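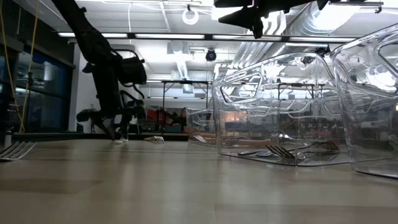
Clear Bins, Lost Forks: our storage project at Lundbridge

I picked this topic in June because our shared kitchen was driving me up the wall. There are 30 of us using it, there's one cutlery drawer, and that drawer sticks. My plan was to swap it for clear plastic containers kept out on the worktop and see if people found things faster and put them back in the right place.

What I used

I borrowed clear containers in different sizes, all with handle holes cut in the sides, from the Workent store cupboard. They're deep and boxy with rounded edges, and the deep ones are brilliant for ladles and whisks. For forks they're a bit of a pain – a fork just lies flat on the bottom and you end up reaching in up to your wrist. I'd assumed see-through walls would fix that, but the plastic bends everything behind it, and under ceiling lights you get so many reflections that you have to look in from the top anyway!

How I tested it

I asked people to fetch a fork, then put it back, 50 goes in all. First they used the old drawer, then the containers. I timed each go on my phone and wrote it down in a notebook (which then got soup on it, so I copied the whole lot into a spreadsheet that evening). The total for the drawer came to 1181 seconds. I lost some of the container timings when I changed the layout halfway through, so I haven't given a total for those, and I know that's a weakness.

What I noticed

People liked the containers more than I expected. The handle holes got used all the time, mostly for dragging a container closer. Small bits were the real problem. Bottle tops, coins and the odd magnet kept ending up in with the cutlery, and once they're in a deep container they stay there for days.

Putting things back went well while the containers stood in a row. As soon as one got pushed behind another, the back one was ignored.

What I'd change

I'd use 2 shallow trays for cutlery and save the deep containers for big utensils. I'd also try the Bullora dividers I saw in the MacLeod building kitchen, and keep a separate pot for all the little stuff.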